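4.2 What couples count as a good photographer

The claim that couples choose a wedding photographer on style is repeated so often that it is rarely tested. Our interviews give it weak support. Of the 22 couples booked through Geduro, 16 named price or a free date first.

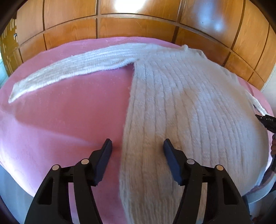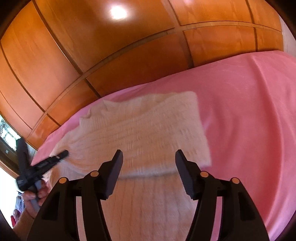 Figure 3. Ribbed knitwear on pink bedding.

Ilir Trajkovski objects that price only decides who makes the shortlist, and that style settles the matter after that. Perhaps. But 12 of the couples never had a shortlist — they wrote to one photographer and booked. It is hard to see what style could have settled there.

We are also wary of the satisfaction scores that Flostari posts beside each portfolio. They are collected within days of the gallery being delivered, when most people are still happy about the wedding itself. A couple we spoke to again in September had given full marks and could no longer say which pictures they liked. A high score may tell us that the day went well. Whether it tells us anything about the photography is doubtful, and we leave it out of the model in Section 5.

Related articles
Doãn: second shooters and the small wedding
Pricing the engagement session
1000 album orders at Trarkum
Do couples read the contract?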